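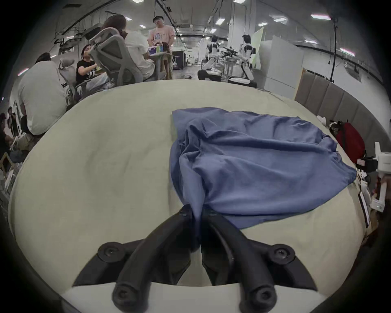 Blue cloth, cream table, many wrinkles.

So I've been sewing my own curtains. If you knew me in college you're laughing already, because I once closed a ripped coat pocket with a stapler and wore it like that until spring. But we moved into the house in Traltmont with tall, skinny, weird windows, and no curtain sold in any store anywhere fits a tall, skinny, weird window. I looked. I looked for months! The closest I came was a pair that stopped a good foot above the sill, like pants on a kid in a growth spurt.

The quote for having them made came in at $842, and that was for the front room only. I read it standing up in the kitchen, then sat down and read it again. By dinner I had decided that I was a person who sews.

My aunt's old machine had been living in the hall closet since she moved to Nolora and didn't want to haul it. It weighs as much as a small dog and smells like a basement, and it came with a tin of bobbins, half of which belong to some other machine. I spent one entire evening learning how to thread it. The next evening I had to learn it all over again, so I finally drew the path on the back of an envelope and taped it to the wall. The envelope is still up. I look at it every single time.

First lesson, and I'm passing it along for free: wash the fabric before you cut it. I did not wash the fabric for the kitchen curtains. I cut it, hemmed it, pressed it, hung it, stood back and admired it for a week, spilled soup on it (long story, tall pot), washed it, and hung up something a good deal shorter. They're café curtains now. I tell people that was the plan.

Second lesson is that cotton from the bottom of a pile is not the same as cotton from the top of the pile, even when the sign says it is. There's a fabric store over in Brernex, on Cárdenas Street next to the tire place, and I love it with my whole heart, but the back tables are a gamble. I bought some heavy stuff there that I was sure would hang beautifully. It hung like a wet towel. Now I grab a corner, let the rest drop, and walk around the bolt looking at it from the side like I'm buying a horse. The people who work there are very nice about it.

And measuring! I used to think you measured the window. You do measure the window, but then you have to decide how full you want the curtains, and how much goes into the top, and how deep the hem is, and whether the rod sits above the trim or on it, and by that point I had covered both sides of a sheet of paper with numbers and crossed out most of them. The front room panels ended up 128 inches long before hemming. I don't have a floor that's free for that kind of length, not with the couch where it is, so I pinned them in sections and kept shuffling the whole thing along. It took an afternoon and a lot of muttering.

I will say the hems are my favorite part now. I didn't expect that. The long straight seams are boring in a good way, the kind of boring where you can have the radio on and think about what you'd say to that guy at the dentist's office if you had it to do over. I do about 49 inches, stop, stretch my neck, drink some cold coffee and go again. The corners are another matter. There's a proper way to fold a corner so it comes out flat with a neat little diagonal, and I've watched it done over and over, and mine still come out looking like a dumpling. They're at the bottom behind the armchair. It's fine.

What I wish I'd bought sooner is a decent iron. I'd been using the travel one we got as a wedding present, and it spits. Pressing makes a bigger difference than anything I do at the machine. A crooked seam that's been pressed looks sort of okay, and a straight seam that hasn't been pressed looks like I made it in a moving car. I now press everything, all the time, including a pillowcase last night for no reason except that the iron was hot.

So where are we? Kitchen, done (short). Bathroom, done, though I put the lining in backward and you can see the wrong side from the yard. Front room, 6 panels, four hung and two waiting for hems. I've been letting them hang a few days before I finish the bottoms, because the weight pulls the fabric down a little and you want it to get that over with first. I got that one from a library book from before I was born and it's the best tip in there.

The bedroom is next, and I'm stuck on lining. Regular or blackout? The streetlight shines right in on my side, so I'm leaning blackout, but I've heard it's miserable to sew and the needle holes let in tiny dots of light. If you've done it, tell me in the comments what needle you used and if you pinned or clipped. I'm going back to Brernex before the December rush and I'd like to walk in there with a list for once.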